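Search this site Go

Idcombe Parking Lot Claims – data card

last touched 2022-09-08, v2

Quick readme so people stop emailing. Covers what's in the set, what isn't, how to load it. Will clean up later.

What it is

1,386 closed injury and damage claims from parking lot crashes. Low speed stuff. Backing out, cart lanes, two cars going for one space, pedestrians hit between rows. Each row is one claim by one person, not one crash. A crash with a driver and a passenger both claiming is two rows with the same crash_ref.

Why parking lots: private property, so often no police report, and most crash data starts from the police report. These claims just fall through. Wanted something that starts from the claim file.

Where it came from

Closed files from the Carnent office, paper and scanned. Intake notes came out of the Yüksel form, the old version with the free text box on the back. A smaller batch came from Skirnska, which handles mostly passengers and pedestrians. The two offices do not write things down the same way. See Known problems.

Clients signed a release for research use. No release, no row. Nothing from open files, nothing under a protective order, nothing involving a minor. 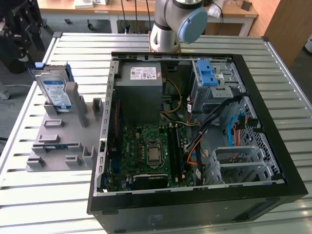
Desktop tower on its side, side panel off.

Files

claims.csv – main table, one row per claim
crashes.csv – one row per crash_ref, lot type, surface, light, weather
letters/ – demand letters as plain text, names and plates stripped
codes.txt – what the fault and injury codes mean, read this first
CHANGES – what it says

UTF-8, comma separated, dates as year-month-day. Blank means not recorded. Blank does NOT mean zero. Somebody always averages the medical bills column with the blanks filled in as zeros and gets a lovely low number.

Main fields

claim_id – random, does not match any office file number
crash_ref – links to crashes.csv
role – driver, passenger, pedestrian, owner (owner = parked car, nobody in it)
move – what the claimant's car was doing. backing, pulling in, driving the lane, parked, none
other_move – same for the other side
fault_claimed – share of fault the claimant put on the other side in the first letter
fault_settled – share both sides settled on. Often blank, lots of settlements never say
inj_code – first injury recorded, not the worst one
video – yes, no, asked. "asked" means a request went to the property owner and the file doesn't say what came back
witness – yes or no, store employees count
outcome – settled, dropped, denied, small claims, suit

The video field is the one people want. Please read it carefully. It records what's in the file, thats all. A "no" can mean there was never a camera, or that the request went out after the footage was gone, or nobody asked. We could not split those apart.

Fault codes

States differ. In some a claimant who is partly at fault gets a reduced amount, in some being over a certain share bars the claim, and a few still bar it for any share at all. fault_settled is the share only. It doesn't tell you what the rule did with it. Use the state_rule column for that, and don't compare payouts across different values of state_rule without saying so somewhere.

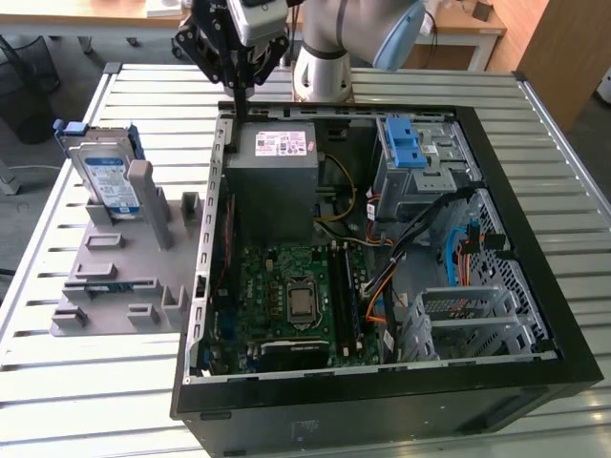 Two backing drivers is the messiest group. Both move codes say backing, both letters say the other car came out of nowhere. We kept fault_claimed exactly as written even where both sides put the full share on each other. Don't fix it. That disagreement is half of what the set is good for.

Right of way in lots is also not coded. Tried it. Main lanes versus feeder lanes sounds simple until you get a lot with worn paint and no stop signs, and the two offices coded the same diagrams differently. Column pulled in v2. If you have v1 please drop right_of_way before you do anything.

How it was coded

Two readers per file, working seperately, then a third look where they split. Readers were paralegals, they know the files but they also know which side they work for. Keep that in mind. fault_claimed and role agreed almost always. inj_code did not, mostly neck versus upper back. Left a flag, inj_split, on every row where the readers differed.

Letters were stripped by script and then read by a person. Removed: names, addresses, plates, policy numbers, doctors, store names. Store type stays (grocery, medical, mall, apartment, other). If you find something we missed, don't post it in the comments. Use the contact form and we'll pull the file.

Letters

There are fewer letters than claims. Nearly 300 claims have none, usually ones where the insurer paid the property damage off a phone call. Some claims have several letters, numbered in the order sent. First letter is the only one you can treat as consistent. Later ones get short and a bit rude.

Do not train anything on these that writes demand letters for people and then point at us. License says research and teaching. Also a lot of these letters are not good. 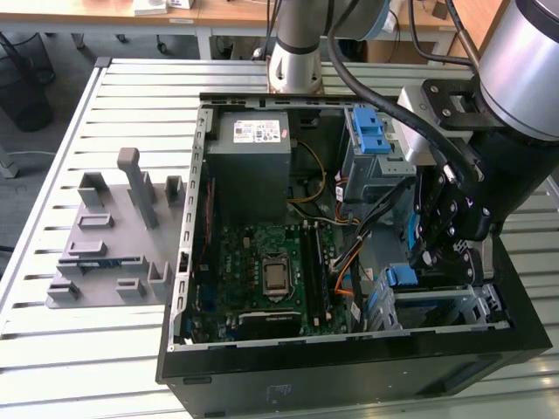
Open case with the power supply at the top, motherboard below it.

Known problems

– Not a sample of anything. People who went to a lawyer after a parking lot crash. Most people don't.
– Winter heavy. December is the biggest month by a lot – ice, early dark, full lots. Could be real, could be that Carnent ran ads then.
– Skirnska notes have no weather before the form changed. Weather is blank there, not clear.
– Payouts are banded. Won't release exact amounts, please stop asking.
– Property owner claims (bad lighting, unplowed ice, missing signs) are only in here if there was also a vehicle. Plain slip and fall is a different set and isn't ready.
– 12 rows have a settled date earlier than the demand date. Checked against paper, the paper says the same. Left in, flagged date_odd.

Dates

Every claim has up to four dates and most of the loading errors people report come from sorting on the wrong one. Crash date, notice to insurer, first demand, closed. Sort on crash date unless you have a reason. In the CSV they sit next to each other in that order, left to right.
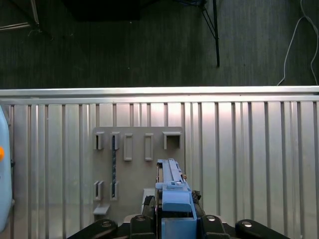
The date check script reads all four columns and complains when one is out of order or missing. Blank notice dates are normal for walk-in clients, so that's a warning and not an error. If you plot them per claim, put one dot per date along a line – same look as the four silver screw heads in the photo, one row across the black gripper – and a bad claim will jump out because a dot lands out of sequence. Much faster than reading the table. Script does not touch the statute of limitations, the deadline depends on the state and on who's being sued, and city-owned lots can have a much shorter notice period. Work it out yourself or ask someone licensed where the crash happened.

Loading it

Any spreadsheet will open it, but spreadsheets eat the leading zeros in crash_ref and then the join breaks. Import that column as text. In code, read everything as string and convert after. Join claims to crashes on crash_ref, left join, the row count should not change. If it grows you joined the wrong way round.

OK uses

Teaching comparative fault. Looking at which files have video and which don't. Comparing first letter against settlement. Studying how people describe the same crash.

Not OK uses

Setting reserves or premiums. Scoring a live claim. Working out who a claimant is. Telling a hurt person what their case is worth, this set can't do that and neither can we from here.

Not legal advice, any of it. Using the data doesn't make anyone a client of either office.

License and citing

Research and teaching, no resale, share changes under the same terms. Cite as Idcombe Parking Lot Claims, v2, and say v2, the fault columns changed.

Todo

– surface codes for gravel lots
– second pass on inj_split rows
– apartment lots vs. apartment garages, currently lumped
– better README

Comments (4)

guest
Is owner always an empty parked car? I have one where the owner was loading groceries in the trunk.
reply – That should be pedestrian. Send the claim_id, will fix.

guest
crash_ref zeros got me too. Maybe move that note to the top?

guest
Used this for a first year torts section, the double backing letters were great. Students split right down the middle on most of them.

guest
Any chance of the right of way column coming back, even a rough one? I'd take a "diagram in file yes/no".
reply – yes/no is doable. Added to the list.

Related

Uninsured driver claims, field notes
How to ask a store for camera footage before it's gone
Reading a police report that isn't there
Idcombe slip and fall set (coming)
CHANGES for v2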